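Handout 4: Trying Out the Vekness Grip Kit
Mimulcombe course notes, September 24, 2018

OK, so last time I promised you a real product to pick apart, and I've gone with the Vekness hand-held gripper. I like it a lot! The kit costs $220, you get 2 sets of finger pads, and you work the jaws yourself (no motors, so no excuses about flat batteries).

My favorite test is still clear glass on something squashy. A bowl on a pillow can tip as you close the jaws, and you have to feel your way in – one pad inside, and the rim between the jaws before you even think about lifting.
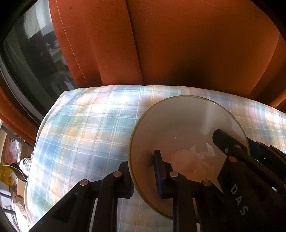 What I'd Mark Down

The manual, mostly. It has one page on pad wear and a whole chapter on the carry case (why?). I'd also love a softer spring, because my hand gets tired well before 100 grips. The Guvesel kit we tried in the spring was easier to squeeze, but I kept dropping things with it.

For next class, write me a page on whether you'd buy one, and bring something awkward to pick up.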